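Shopping for the second arm: where we've got to

Hello again from the back end of the Gustthorpe workshop, where I have been living in a spreadsheet since April. Several of you asked at the last open evening how the equipment budget was coming along, so I thought I'd give over my corner of the newsletter to it.

The short version is that we have 3,000 pounds to spend and a wish list that would swallow it twice over. We all want a second arm. We've all wanted one since the first month, when it became clear that one arm and a room full of keen people means an awful lot of standing about drinking tea. What I hadn't appreciated (and I should have, having done this once before) is how much of the money goes on things that aren't the arm.

I've had quotes from two suppliers so far. Vetonov came back quickly with a very tidy offer: arm, controller, cables and a basic gripper, all in one box. Justen were slower and a bit dearer, but they'll sell us the arm bare and let us reuse the mounting plate we already own, and they keep spare fingers on the shelf. I do like that. Fingers wear, fingers get bent, and waiting weeks for a new pair is miserable when you've got a rota to fill.

Grippers are where I've changed my mind most. I went in thinking we'd want something fancy with lots of joints, and I had a lovely brochure from Leemans that nearly talked me into it. Then I spent a few sessions just watching what we do all day, which is tabletop stuff: kettles, mugs, cardboard boxes, ordinary household clutter. A plain pair of parallel fingers suits most of what's on our list, and it's a fraction of the price! 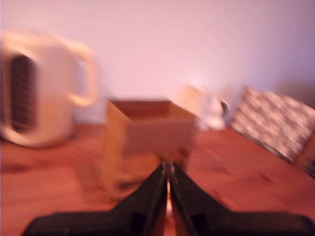
What I'd put in the budget

The arm itself, obviously, and I'm leaning towards Justen.

Two spare sets of fingers. I've put 100 pounds against these and I will defend that line to anyone who comes at it with a red pen.

A proper table. We've got by with borrowed furniture, but a second arm needs something heavy that can be bolted to the floor, and I've allowed 400 for it. If anybody knows of a solid old workbench going spare, please shout, as I'd far sooner put that money into cables and a decent emergency stop.

Lighting. I keep forgetting this one and then remembering it at the end of a long afternoon when the sun's gone round. A couple of plain lamps on stands would do us nicely.

Props. Please don't laugh, but I want a small pot of cash for charity shop finds. Big handles, little handles, odd shapes, boxes of every size. It's the cheapest thing on the sheet and probably the one we'd get the most fun out of.

I haven't included a service contract. Vetonov would very much like me to, and they've been charming about it, but I think we can manage our own upkeep for the first year and look at it again after that. Tell me if you think I'm being daft.

The full sheet is pinned up by the kettle, with a pencil on a string for comments. I need everything back by 11th May so I can get the order in before the prices go up, and if you'd like to come along when I visit Justen's showroom, there are 2 seats left in my car.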